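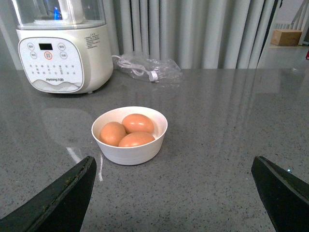 Do you wash your eggs or not? (moved from General Chat)

stetgal_508
Posted Wednesday, July 5, 2023

Okay so I finally found a neighbor who sells eggs, up on the Lastau road past the feed store, and I've been buying a couple dozen at a time. They're so good. The yolks are practically orange! But she hands them over unwashed and says to leave them on the counter, and my husband looked at me like I'd brought home a live snake. He wants them scrubbed and in the fridge the minute I walk in. I grew up on grocery store eggs so I have no idea who's right. What do you all do?

fullow_hens
Counter, unwashed, always. There's a coating on the shell (people call it the bloom) and it keeps stuff from getting in. Once you wash it off they need to go in the fridge. I wash right before I crack them and that's it. Been doing it this way since we moved to Fullow and I've never had a bad one.

Biscuit2722
Going to disagree with fullow_hens a little. I don't care how nice the bloom is, if there's poop on an egg I'm not leaving it next to my toaster. Clean ones can sit out. Dirty ones get washed warm, dried and refrigerated the same day. And if anybody in the house is pregnant or little or getting over something, I'd put all of them in the fridge and quit arguing about it.

fullow_hens
Well sure, if it's filthy I don't put it on the counter either. Those go to the dog. But if you keep your nest boxes clean you hardly get any of those. I change the shavings every weekend and it makes a huge difference.

Biscuit2722
She's not keeping the nest boxes though, the neighbor is.

fullow_hens
Fair.

stetgal_508
Ha, I should have said, hers are very clean. Maybe a bit of straw stuck on one. When you say wash warm, how warm? I'd have just used cold water from the tap.

Biscuit2722
Not cold! The water should be warmer than the egg. Cold water makes the inside shrink and it can pull whatever's on the shell in through the pores. And don't soak them, just run them under and rub with your fingers or a paper towel.

porchlight722
Can I ask a dumb one while we're here. If I refrigerate unwashed ones can I take them back out? I like them at room temp for baking.

Biscuit2722
For an hour or so before you bake, no problem. I wouldn't put them in the fridge Monday and then leave them out the rest of the week. They sweat when they warm up and you don't want that sitting on there.

porchlight722
Thanks! I make my mother's pound cake a lot and it comes out like a brick if the eggs are cold.

daiwatcher
Put the cold eggs in a bowl of warm tap water for five minutes while you get the flour out. Works great and you don't have to plan ahead. I'm hopeless at planning ahead.

Also I'll be the grump and say I don't taste any difference between farm eggs and store eggs once they're in a cake. Fried, yes. Poached, big yes. In a cake you're paying extra for nothing.

stetgal_508
Oh I can't agree with that, my yellow cake was YELLOW last weekend. Might be all in my head but I had 2 slices.

daiwatcher
Color, yes. Color isn't flavor. Enjoy your cake though, lol.

fullow_hens
How long do you plan to keep them, stetgal? Mine don't sit out more than two weeks. If I lose track I do the float test, in a glass of water. Lies flat, it's fresh. Stands on end, use it soon. Floats, toss it.

Biscuit2722
Float test tells you it's old. It won't tell you if it's safe. I crack every one into a cup first no matter what, ever since a very bad morning one November that I'm not going to describe.

stetgal_508
Crack into a cup, got it. So I think we're going to fridge the ones with anything on them and leave the rest out, and he can have his own shelf if he wants. Does anybody return the cartons? She asked for them back and I already recycled the first two, I feel terrible.

porchlight722
The Stetolness farm stand sometimes has a stack of empties by the door, I'd ask there. Bring her those and a slice of the cake.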